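Teaching the arm to pick up a basket, part 3: the approach

If you've followed along from part 1, you have a bolted-down arm, two fingers that open and close when you ask them to, and a wrist camera that streams to your laptop. Great! This part is my favorite, because we finally go after a real object.

I did this build at Skestumden, the shared workshop I've been part of for years, but nothing in it needs more than a sturdy table and a couple of free evenings at home.

What you need

The arm and gripper from part 1
The wrist camera from part 2, already calibrated
A small plastic basket with slots in the sides
A power supply with a switch you can reach without looking

Step 1. Pick a basket with a strong color

I started with a gray one and lost a whole evening to it. The color filter kept grabbing the gripper's own shadow. Switch to something bright like yellow or orange and the filter practically writes itself. Glossy plastic is fine, just widen the brightness range a bit so the highlights don't punch holes in your mask.

Step 2. Set the open width

Open the fingers until there are 6 mm to spare on each side of the basket. I tried 20 mm first (more room is better, right?) and the basket had so much space to swing that it came in crooked nearly every time. Save the value as OPEN_WIDE in your config file, we'll use it again in part 4.

Step 3. Drive the approach by hand

Before any code moves the arm, do the approach yourself with the jog keys and record it. Go slow. Watch the camera feed and not the arm, which feels very strange for the first few tries! You want the basket between the open jaws before you even think about closing them. Koen Vermeulen, who wrote the jog script, set the default speed to 34 percent, and I'd leave it there until you trust your fingers on the keys.
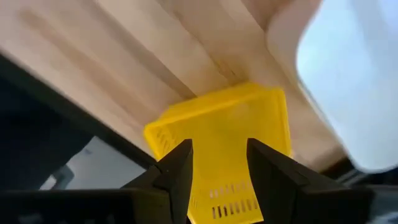
Keep every recording, including the ugly ones. I have a folder of 1,217 frames now and the messy ones have taught me more than the clean ones. A tilted basket, a blurry wrist turn, a bump against some wood: all of that will happen again once the code is driving, and you want your filter to cope with it.

Step 4. Play it back

Run playback.py with the --dry flag first. It prints the joint targets and moves nothing. Look for jumps between lines. If two neighboring targets for the same joint are far apart, smooth that stretch and run it dry again. Then take the flag off, put a hand on the switch and let it go.

Step 5. Close gently

Lower the current limit on the gripper before the first close. Thin basket walls bend inward, and the motor will happily keep squeezing. Gøran Wikström suggested strips of bicycle tube on the inner faces of the fingers. I haven't tried it yet, but I have an old tube set aside.

If the basket slips, check the finger height before you touch the force. Gripping right across a row of slots gave me trouble, and moving up to the solid part of the wall fixed it.

Part 4 will be up in July, with the lift and the put-down.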